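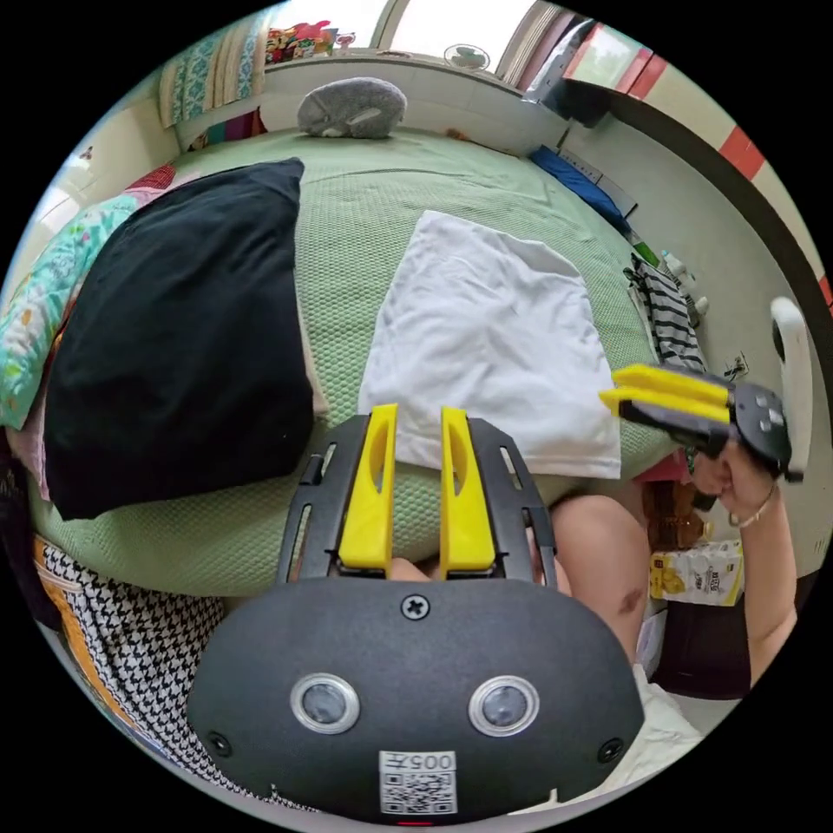

So I finally finished The Salt Chapel, the Kuhlmann book that's been sitting on my nightstand since April, and I have feelings about it. Three and a half stars, rounded up to four in a generous mood.

It's a memoir of 15 months as a lay guest at Cloveck, a small monastery with bad plumbing and very good bread. Kuhlmann shows up with no faith to speak of and leaves with slightly more than none, and I liked that the book doesn't push it any further. The first 80 pages are wonderful. There's a long bit about learning to sing the night office while half asleep, always a beat behind the monks, that made me laugh out loud on the bus (sorry, everyone on the 27).

Then we get to the middle. Oh boy. It turns into a history of the Ivis hymnal and who translated what, and I skimmed a lot of it. If you love hymn meters you'll be in heaven! I grew up Methodist and I can sing most of the hymns he mentions, and I still got lost.

What pulled me back in was the chapter on silence. He expected it to feel peaceful and mostly he just got cranky and thought about sandwiches. I tried it myself on Tuesday – 15 minutes in the kitchen chair, phone in the other room – and spent the whole time composing an email to my landlord. I'd like to try again, maybe in the morning.

The ending is a bit abrupt. He packs, he takes the train to Bustton, and the book stops on the platform. I turned the page looking for more and got the acknowledgments.

Next up is something with a murder in it. I have two on hold at the library and whichever one comes in first wins.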